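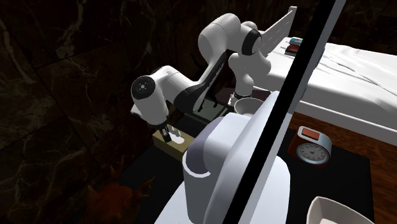

Simulator view, bedside layout, gripper down at the tissue box.

From: Xinyi Ding
To: housekeeping-automation list
Date: May 6, 2021
Subject: Re: what happens to the morning shift?

> Medalmont says the arm will do bedside tables only to begin with. Has anyone
> worked out what that does to our hours? My crew at the lake building
> is asking me every morning and I've got nothing to tell them.

Okay, I can answer part of this! I spent last week at the Hedosska office going through the simulated rooms with the Urio people, and the tissue box is where most of our time went. We've all done that little tuft so many times we don't think about it, but somebody has to write down how far it should stick up, and for now that somebody is me (and I had opinions).

The bedside setup has a red alarm clock, a couple of books on the bed and a white dish, so it's pretty close to what guests leave us. What it doesn't have is a guest's stuff that you shouldn't touch. I brought that up and they've added it to the list for October.

On hours — the plan I was shown keeps all 20 people on mornings. What changes is the order. Right now we strip, make, dust, restock, and the small things come last when everybody's back hurts. With 178 rooms that adds up to almost 800 little resets a day, and those are what they want to hand over. Beds and bathrooms stay with us.

What I don't love is that three of us would move to checking the arm's work on the Grokent tablet, and there's no pay grade for that yet. I asked twice. If your crew is going to push on one thing, I'd push on that, and get it in writing before the training dates go up.

I'm back in the linen room tomorrow after two if you want to call. Bring your crew's questions, even the grumpy ones — I'll pass them along.

Xinyi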